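Bevoneo opens Dredurden workshop for gripper demonstration

Bevoneo opened its Dredurden workshop to visitors in May for a demonstration of hand-held grippers used to record household handling tasks. Staff from Nomico and Kubiak attended, along with 60 members of the public who had booked places.

The session covered bedroom work: picking up soft items, folding cloth and moving small objects across a mattress. Each gripper has two fingers and carries its own camera. The operator holds the tool and carries out the task by hand, and the recording is later used to train a robot arm fitted with the same fingers.

Visitors were shown how a recording is started, checked and stored. Recordings in which the fingers leave the camera's view for too long are discarded. Nomico supplies the storage software. Kubiak makes the finger parts, now in their sixth revision, which has a broader tip than the one before.

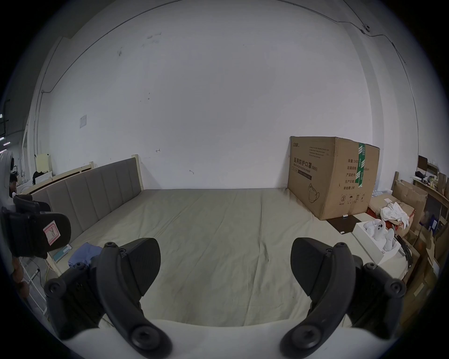 Gripper with fingers open over the bed used for the tasks. A folded blue cloth, a notebook and a boxed plush toy are on the sheet.

Visitors could try a gripper themselves in groups of 6. Bevoneo said that these trial runs would not be added to its training data. A second open day, covering kitchen tasks, is planned at the same site. Booking details will be posted on the Bevoneo website.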